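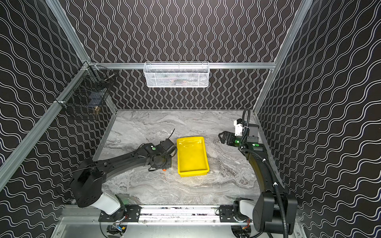
4 min read

Search this site Submit

The robotics club at Waltier meets on Thursday, and its supervising teacher would like it known that she was against the arms. "I wanted 40 cheap wheeled kits," she says. "What I got was two arms and a manual."

The club has one task this term, set by the organizers of the Vandeck student challenge: put a hand tool in a tray, then take it out again. A run counts if the tool ends up lying inside the tray. Teams must log 50 runs before they can enter.

I asked what a teenager learns from that. "Patience, the brochure says. I'd say mostly cable management." She is only half joking. In her view the students spend too much of each session restarting software and too little of it thinking about why a grip fails.

One of the older students disagrees, up to a point. "You can do it by hand in a second, sure. But try writing down how you did it." He has been rewriting the approach angle for weeks and isn't convinced the new one is better. "It looks smoother. I don't trust looking smoother."

The screwdriver was his choice. A plain block would have been easier, he says, but a block has no heavy end. The handle and the thin shaft want to be picked up differently, and the tray's raised sides leave the fingers less room than he expected.
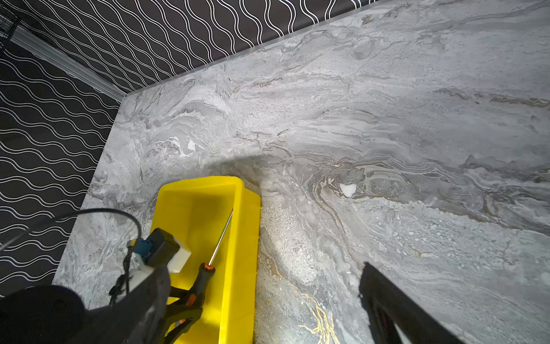 What the money bought

The club's share of the budget came to $2,000, with the rest covered by Martens, a local parts supplier whose name now appears on the club's T-shirts. The teacher is wary of that too. "They want a video for their open house. A video shows the run that worked."

She has asked for every run to be published, including the bad ones. Martens hasn't answered. The students have started posting their logs anyway, and the teacher reads them on the bus home. She still wants the wheeled kits.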